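Nerkura handling rules: progress report to Huka, May

The draft rules for hand-held gripper work now run to 12 pages and have been in daily use at Mostyn for 4 weeks. 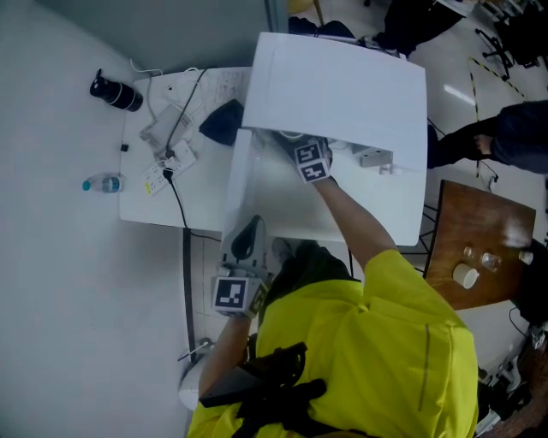

We logged 553 sessions against the draft. Some 44 broke at least one rule, mostly on cable routing and floor markings – both sections are being rewritten in plainer words. Renata Piątek has taken over the checklist for harness fit and marker cubes, and it is now signed before each session.

Still open: the limit on lifting large, flat items, which Nekness wants agreed before their site joins. We ask that the second payment stays as planned.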